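Lists > Indie Wrestling Talk > Show Reports and Previews > Message

We use cookies to remember your list settings. By staying on this page you accept them.

Subject: Re: Grallham card, is it worth the drive?

Hi all,

Answering the question further down, and my answer is yes, go, go, go! I was at the last Asach Pro show in Grallham and I've been boring everyone at work with it ever since.

> I've only ever watched Asach on stream and I'm thinking of
> making the trip for the April show. Is the hall any good to
> watch in? Also I don't get why Guerra is in the opener when
> he was in the main event last time out. Are they cooling
> off on him? And is it worth getting there for the preshow
> or can I roll in at bell time?

The hall first. It holds 300 if they fill the bleachers, and for the last show they did. The floor seats are flat, so if you're behind somebody tall you'll lose anything that happens on the mat. I'd take the third row of the bleachers on the side across from the entrance curtain. You see the whole ring, you see faces when people come out, and you're close enough to hear the chops (and you will hear the chops). Ringside is fun but people end up in your lap. A guy near me lost a full tray of nachos during the tag match and looked thrilled.

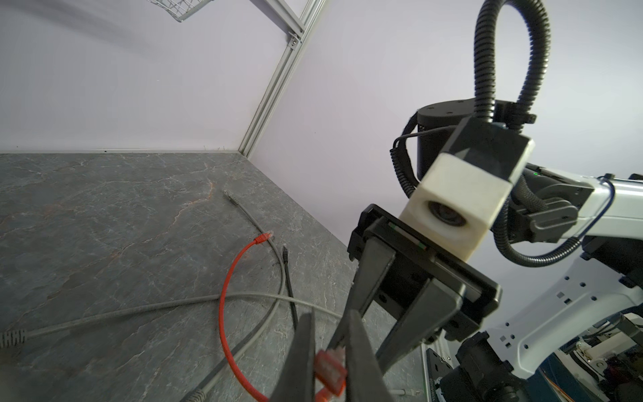 On Guerra, I don't think they're cooling off on him at all. Asach has always put somebody hot in the opener when there's a title tournament on the same night, and the winner of match one gets the bye. So if he wins early he sits and rests while the other side of the bracket beats each other up, and then he's fresh for the final. It's a heel's path to the belt, and he's been leaning that way for months. Remember the handshake he wouldn't take at the end of the Riseck match? The camera on the stream missed most of it, but in the building the whole place went "ooooh."

And that Riseck match! If you've only seen it on stream, please watch it again with the sound up. It's the six-minute stretch after the dive where neither of them leaves the corner. They just trade forearms, then Riseck goes down to a knee, then he's back up, and by then the bleachers are stomping so hard the ring light is swaying. I had it as match of the night by a mile. I know some of you preferred the ladder match and I'm not going to fight you over it, but I'm right.

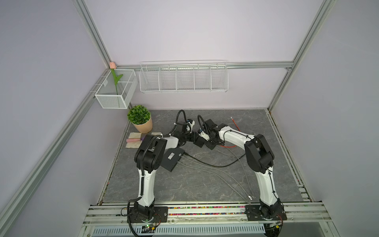
Tabletop enclosure with two arms along the front and a pink tulip in the corner basket.

Preshow: get there. Doors are at 6, the preshow match goes on soon after, and the main card starts at 7. Last time the preshow was a trainee scramble and it was messy and loud and I loved every second. One kid in green trunks hit a springboard cutter so clean that people stood up who hadn't even found their seats yet. The merch line is also much shorter before the main card, and shirts in the bigger sizes were gone by intermission.

Parking is free behind the hall but it fills up. There's a second lot across the road by the feed store. Food is hot dogs, nachos and a very good chili, cash only.

My picks, for what they're worth: Guerra over whoever they put in with him, Riseck through the other side, and Guerra steals the final with his feet on the ropes. I'd be just as happy to see Riseck get it clean, and I'll be yelling for him either way.

If anyone else from the list is going, I'll be in the bleachers in an orange hat. Come say hi!

And does anybody know if they're bringing back the six-man? I haven't seen it on the poster yet.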